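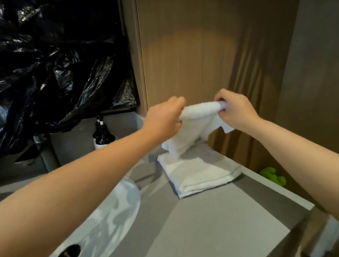

Do we really need to send the towels out?

Residents at Doãn Court will have had the letter from Stanico by now, the one with the green leaf on it. It proposes that from November the guest flats and the pool changing rooms stop using our own machines in the basement, and that all towels and bed linen go off in a van to be washed elsewhere. We are told this will be cheaper, greener and softer. I have read it three times and I would like to know how.

Start with the money. The letter gives a saving of 305 a month, set against "current laundry costs". Nowhere does it say what those costs are. I asked Ritu Pandey at the management office whether the figure included the hot water, which we pay for anyway through the service charge, and she said she would find out. She is usually quick, so I assume Stanico are the ones taking their time. If the water is in there, then part of the saving is money we will go on spending, and it ought to come out of the sum before anyone votes on it.

There is also a joining fee of 2000, on page four, in the paragraph about bags. It is described as a deposit in one line and a set-up charge in the next. A deposit comes back. Which is it?

Then the green part. Our towels at present travel down one flight of stairs. Under the new plan they would go to the Bavov depot, wherever that turns out to be, and come back twice a week. The letter says large machines use less water per kilo, and I can believe that, but it says nothing at all about the van. Toàn Mạch on the second floor used to run a hotel linen room and thinks big laundries do save water, though he also says they wash hotter than most people would at home and the towels wear out faster. He put the life of a bath towel in his old place at less than half what his own last. Who pays for replacements? Page five says "by agreement".

As for softness, I have no view. I have always thought a towel should be a bit rough.

What bothers me more is the contract, which runs for 5 years. We have been here before. Some of you will remember the Prerkex door entry system, which was going to pay for itself and needed a man with a laptop every time somebody lost a fob. We were tied into that as well, and the people who had sold it to us were very hard to reach by the second winter.

In fairness, the basement machines are old and one of the dryers has been making that noise since before Christmas. Ngọc Bùi has had a quote for a new belt and drum bearings and says it can be done in a morning. Abdelilah Ouali would sooner replace both dryers and be finished with it. Either would suit me, and I would like to see both prices next to Stanico's on a single sheet of paper, with the joining fee put in and the hot water taken out. It is a small thing to ask for before signing.

Stanico are sending someone to answer questions on Fri 19 June at 11 in the ground floor lounge. It is a poor time for anyone with a job, so if you can't come, put your questions under the office door beforehand and Ritu will read them out. Please ask about the bags.

Nghĩa Cù, flat 11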